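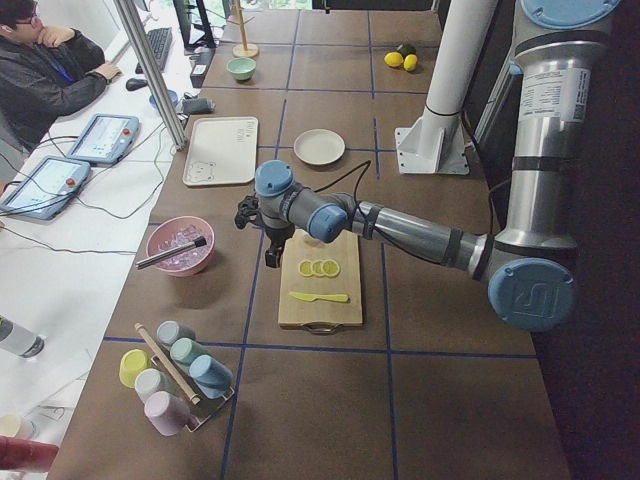
Wooden cutting board on a table covered with brown paper.

Kitchen & Home > Reviews > Boards, Knives, Etc.

Search reviews Go

Toivonen board oil and wax set: a slow way to spend an evening

November 22, 2021
By Aidan Kinsella

My wife bought me the Toivonen set after I asked for nothing, so I suppose I got what was coming. You get a bottle of oil, a tin of wax and a cloth so small that I first took it for packing. It cost £59 from the cookshop in Gitthorpe, or about what I paid for all the boards it was meant to rescue.

I should say that I am not a natural looker-after of wood. My boards have had years of onions, beetroot and being left in the sink. The biggest had gone grey and furry along one side, like an old dog, and the bread board had a curve you could have skied down. I had been rubbing them with a cheap Stalov oil whenever I remembered, so mostly at Christmas.

The leaflet has 96 numbered steps if you count all the languages, but the English part comes down to this: sand it, wipe it, oil it, wait, oil it again, wait, wax it, wait. It doesn't mention sandpaper until you need it, and there isn't any in the box. I had a scrap left over from a door.

The oil is the best thing here. It's thin, it goes in quickly and it hardly smells, where the Stalov always made my sandwiches taste faintly of cricket. The grey board drank the first coat in minutes and I swear it looked round for another. After the second it had gone a deep honey colour and I found myself calling people into the kitchen to see it. They came once.

The bottle is less good. The cap has a little spout that pours perfectly well down the side of the bottle, and from there over your hand and on to the worktop. I ended up tipping the oil into a saucer. Put plenty of paper down first, and don't wear the jumper you like.

Then the wax. In April I would probably have got on with it, but our kitchen in November is a cold place and the stuff was set like a candle. The leaflet says to “warm gently in the palm”. I warmed it gently in the palm for most of a radio play and had a shiny thumb to show for it. Standing the tin in a bowl of hot water sorted it out. Once soft it spreads nicely and buffs up to a dull shine, and water now sits on the board in beads – very pleasing, if you are at that stage of life, and I seem to be.

It won't mend anything. The bread board is still curved, only now it is curved and glossy, so the loaf leaves the table a bit faster. Knife cuts stay where they were. The beetroot has faded to a sort of rumour.

Is it better than the Wikov paste everyone goes on about? I've used that at my sister's and it's easier to put on, but it left her board sticky for days and collecting toast crumbs. I'd take the Toivonen oil over it and wouldn't fight anybody about the wax. If the shop will sell you the oil alone, buy that and use an old T-shirt.

The bottle is still well over half full after 2 boards, a rolling pin and one spoon I got carried away with.

Rating: 4 out of 5. One off for the spout.

Filed under: wood care, chopping boards, presents I didn't ask for

Contact us | © 2021 All reviews remain the property of their authors | Back to top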